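Artificial Fruit

By Kamran Yousafzai
November

Artificial fruit is fruit (and, by long custom, vegetables) made by hand or machine from a lasting material and meant to look like the real thing. It has been made from wax, stone, glass, clay, paper, sugar, wood, plaster, soap, velvet, beads and almost every kind of plastic. The craft is very old, it crops up on several continents, and at its best it is a wonderful meeting of patient looking and clever handwork. A good wax pear can hold its own on a table next to a fresh one, freckles and all.

Early history

Model fruit is known from ancient Egypt, where pieces in glazed ware and stone were placed in tombs alongside other likenesses of food. Grapes and figs were favorites, and many of the surviving pieces are small enough to sit in the palm of a hand. Roman writers mention wax fruit, and wax and clay figures were traded as gifts at the midwinter holiday of Saturnalia.

In East Asia carvers worked in jade, ivory and other hard materials. Carvings of peaches, gourds and pomegranates carried wishes for long life or many children, and the carver often played with the color already in the stone. A rusty streak might become the blush on a peach, or a patch of green might be saved for the leaf. The National Palace Museum in Taipei has the best loved vegetable of the kind, a jadeite cabbage with insects hiding in its leaves. It draws crowds that any painting would envy!

Wax

Wax is the classic material, and for good reason. It lets a little light into the surface before sending it back, much as the skin of a grape or a plum does, so that even a plain wax cherry has some of the glow of a living one. The usual method was to press a real fruit halfway into wet sand or clay, pour plaster over the exposed half, turn the whole thing over and repeat. The two halves made a mold. Melted wax, already tinted with the lightest color of the fruit, was poured in and the mold was turned steadily until the wax had coated the inside. What came out was a hollow shell with a seam, which was scraped down with a knife and rubbed smooth.

Then came the best part, the coloring. Dry powders were dabbed on for the bloom of a plum, flour or starch for the fuzz of a peach, and fine brush dots for the speckles of a pear. Stems were often real ones, dried and set in while the wax was soft. Leaves could be cut from waxed cloth.

In the 1800s wax fruit became a parlor craze in Britain and the United States. Manuals gave instructions for home workers, shops sold the powders and molds, and the finished arrangement went under a glass dome to keep off dust. The dome mattered a great deal. Wax picks up dirt and holds it, and it sags in a warm room, so a Victorian piece that spent its life uncovered near a fireplace tends to be a sad gray lump today.

Models for study

Some of the finest artificial fruit was never meant for decoration at all. Fruit growers of the 18th and 19th centuries had a real problem: hundreds of kinds of apples and pears were in cultivation, the same kind might go by five names in five valleys, and a fresh specimen would rot before it could be compared with another from far away. Models solved this. Makers in Germany, Italy and elsewhere cast each kind at full size, in wax or in mixtures of plaster, resin and wax, and labeled it with its name and season. Subscribers could buy them in sets, a few at a time, like the parts of a novel.

Collections of this kind still turn up in farm schools and museums, and they have become precious in a way their makers could hardly have guessed. For certain kinds that have dropped out of cultivation, the model is the best record of how the fruit looked. A good private example is the Durrani cabinet, which holds 479 pieces in shallow drawers, most of them apples, with the scab and insect marks copied as carefully as the color. (The quinces are marvelous -- lumpy, greenish and very slightly hairy.)
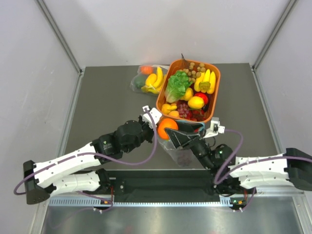

An orange basket of artificial fruit and vegetables.

Sugar and marzipan

Sicily gave the world the happiest branch of the family, since its members can be eaten. Frutta martorana is almond paste shaped and painted as oranges, figs, prickly pears, chestnuts and much else. It takes its name from a convent in Palermo, and the familiar story says that the nuns hung marzipan fruit on bare trees to impress an important visitor. True or not, the sweets are now tied to All Souls' Day at the start of November, when pastry shop windows across the island fill up with them.

Related sweets are made in Portugal, Spain, France, Germany and parts of Latin America. Marzipan potatoes, rolled in cocoa to look freshly dug, are a German Christmas treat and surely one of the easiest pieces of artificial produce for a beginner.

Stone, glass and cloth

Italian workshops have long turned fruit from alabaster and marble, then stained and waxed it. These pieces were popular souvenirs, and their surprise is their weight: a stone lemon looks as if it could be tossed from hand to hand and very much cannot. Glassmakers on Murano made blown fruit, often with clear leaves and no great effort to fool the eye. Glass pears and grapes in deep colors sold widely in the middle of the 20th century.

Velvet fruit began as a home craft. Strawberries were the usual subject, stuffed with sawdust or with fine grit that sharpened needles, and they did duty as pincushions. The little strawberry that still dangles from many tomato-shaped pincushions belongs to this line.

Beaded fruit came later and had its great moment in the 1950s and 1960s. Kits supplied a foam core, a bag of beads and sequins, and a box of short pins. Every bead went on with its own pin, and a single large piece might take several evenings. The Pilow kit for a bunch of grapes called for 900 beads, and finished examples are now keenly collected, especially with the felt leaves still in place.

Plastic

Plastic changed the trade completely. Hollow molded fruit was light, cheap, washable and hard to break, and by the 1960s it could be found in kitchens, shop windows, stage prop rooms and toy boxes. Early pieces were made in rather simple colors, with a shiny skin and a visible seam. Later makers learned to spray on a second and third color, to roughen the surface of citrus, and to put a weight inside so that an apple would sit properly in the hand. The Trustex range of the period offered 21 kinds, among them a very convincing eggplant and a banana that was, sadly, far too straight.

Foam fruit with a thin painted coat is now the most common kind for display. It takes fine detail well but dents easily, and once the coat is chipped the white core shows. Makers such as Estum have gone over to a soft, slightly rubbery skin for grapes and cherries, which gives under the thumb in a pleasing way.

Japan deserves a special mention. The replica dishes in its restaurant windows were first made in wax and are now mostly plastic, and slices of melon, orange and kiwi are among the hardest tests of a maker's skill. The cut face has to look juicy, and this takes several layers of clear material with color trapped between them. Visitors to Gujo Hachiman, a town closely linked with the trade, can try it for themselves.

Collecting and care

Wax should be kept cool, out of the sun and away from wrapping paper, which can stick to it. Dust can be lifted with a soft dry brush. Stone fruit should never be soaked, as the stain may be only skin deep, and beaded fruit should be picked up from underneath because old pins rust and let go. Old plastic can turn sticky with age, and pieces in that state are best stored apart from the others.

Prices vary widely. A bowl of common plastic fruit costs very little, while a single signed study model with its paper label may bring more than 100 times as much. Stems are worth checking first, as they are the part most often replaced.

See also: Still life; Marzipan; Pomology; Theatrical property

Contact the editors | Copyright, all rights reserved | Back to top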